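Home Topics Ask Members Sign in

Refrigerator section warm, freezer normal, no error code

Last updated: July

Xiuying Pan

I have an 11-year-old Voltska top-freezer refrigerator, the frost-free type with a single evaporator behind the back panel of the freezer. The freezer holds 0 F and ice cream is hard. The refrigerator section has crept up over the last few weeks and now sits at 46 F, measured in a glass of water on the middle shelf overnight. Turning the control to its coldest setting made no difference.

What I have checked so far: the door gaskets grip a strip of paper all the way round, the light goes out when the switch is pressed, and the condenser coils underneath were vacuumed in the spring. I can hear a fan in the freezer with the door switch taped down. The air coming out of the vent at the top of the refrigerator section is weak. I would call it a trickle.

I also put a plug-in meter on it (a Sakari, the basic model). It mostly shows the compressor cycling on and off as I would expect. I have seen it at 235 watts once, late in the evening, for several minutes, with the compressor silent. Is that the defrost heater, and if so does that rule out a defrost fault? I would like to narrow this down before I order parts.

mossgate

Same thing happened with mine. Unplug it for a day with the doors open and put towels down. Worked fine afterward. If it comes back buy a new one, 11 years is old.

fennelworks

The symptoms you list point to airflow. On this layout all of the cold is made in the freezer. The evaporator fan pushes most of it back into the freezer and sends a small share down a duct to the refrigerator section, through a damper. If the freezer is at 0 F, the compressor and refrigerant charge are probably fine. A low charge can also give an uneven result, but it usually shows up in the freezer temperature as well, and the compressor stops cycling off.

The 235 watts with the compressor silent is very likely the heater. It tells you the timer or control board is calling for defrost and that the heater had continuity on that occasion. It does not tell you that the coil is being cleared. If the thermostat on the coil opens too early, the heater runs for a few minutes, melts the middle of the frost and leaves the rest. The leftover ice builds up over weeks until it blocks the air return or the duct entrance. A gradual climb like yours fits that pattern.

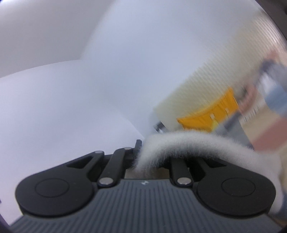

Before taking anything apart, look at how food is packed. The return vents from the refrigerator section are low on the back wall or in the ceiling, depending on the version, and a tall container against one of them will cut flow a lot. Check the outlet in the freezer floor too. Frozen bags slide over it.

If the vents are clear, unplug the unit, empty the freezer and remove the rear panel. There are normally four screws, two of them under plastic caps. Do not pull hard on the panel if it resists, as it may be frozen to the coil and the fins bend easily. What you find decides the next step:

Even, thin white frost over the whole coil: defrost is working. Go to the damper.

Thick frost or solid ice on part of the coil: suspect the defrost thermostat first. It should read closed when well below freezing and open at room temperature. Test it cold, with a bag of ice against it if needed.

Ice at the bottom only, in the trough: the drain is blocked. Meltwater freezes there and grows upward into the air path. Flush it with warm water until it runs freely into the pan.

The damper on this series is a manual flap worked by a cable from the freezer control knob. Note that on many of these a colder freezer setting closes the flap further, so turning that knob to maximum starves the refrigerator section. You mention "the control" as if there is one. If there are two, put the freezer one back to the middle and wait 24 hours before judging anything.

The overnight unplug suggested above will clear the ice, but if the thermostat is bad the fault will return.

Xiuying Pan

There are two knobs. The freezer one was at 6 of 7, and I had only been changing the lower one. I have moved it to 4 and will take the panel off this weekend if the reading has not come down. Is the thermostat clipped to the tubing or to the fins?

fennelworks

To the tubing, near the top on the outlet side. Mark the position before you unclip it. The Drutaven replacement has shorter leads than the original, so allow for crimp connectors rated for damp locations and keep the splice above the trough.

Contact Terms Copyright Erraji Home Help Back to top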